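4. Setting up the Sorkero under your bed

Okay, you've got the base bolted together and the two gas struts are clicked in (if they aren't, go back to section 3, I'll wait). Now we put the slats on and get the mattress up there without anyone losing a fingernail.

4.1 Lay the slat panels across the base with the curved side up. The panel with the Galang sticker goes at the head end. I got this backwards the first time and the lift strap ended up against the wall, where I couldn't reach it.

4.2 Screw each panel down at the corners. Hand tight only! You'll do the final turn in step 4.6, once everything has settled.

4.3 Get a second person for the mattress. Mine was Shiela Sarmiento, and we slid it on from the foot end, which is much easier than dropping it in from the side.

CAUTION: Don't raise the base before the mattress is on. The struts are built for the weight, and with nothing on top the thing comes up fast and hard.

4.4 Make the bed with just a fitted sheet for now, and tuck the corners right under. A thick quilt makes it hard to feel whether the mattress is sliding when you lift.
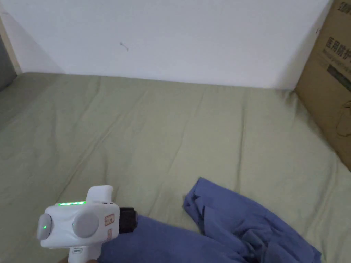
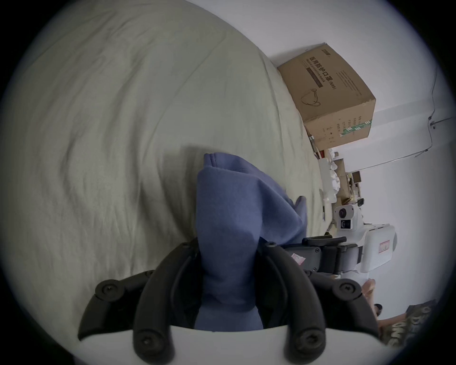
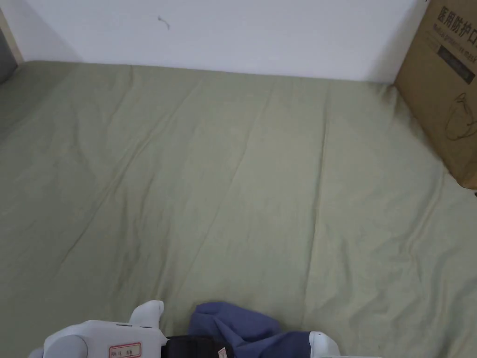 Green sheet in all three, and a fitted one is plenty for this stage.

Junhao Liang wrote in after trying the first version of this guide: "My mattress crept toward the foot every time I lifted the base. I put a strip of rug gripper across the middle slats and it quit moving. Could you add that as a step?"

Done, Junhao - it's the next one.

4.5 If your mattress has a slick underside, take it off again (sorry) and lay a strip of rug gripper over the middle slats. Cotton-bottomed mattresses mostly stay put without it.

4.6 Pull the strap and raise the base slowly until it stops at the top. Put the safety prop in, then give every corner screw its last turn from underneath.

NOTE: If it stops partway, check that both struts are seated. Amado Macaraeg had one that looked fine and was only half clicked in.

4.7 Take the prop out and lower the base with both hands on the rail. Keep kids and cats out of the room for this part.

4.8 Load the storage space, heavy stuff toward the head end. Leave a gap under the hinge arms, and don't let anything stick up above the side rails or the base won't close flat.

Squeaks are covered in section 5, along with what to do when the strap stitching starts to go.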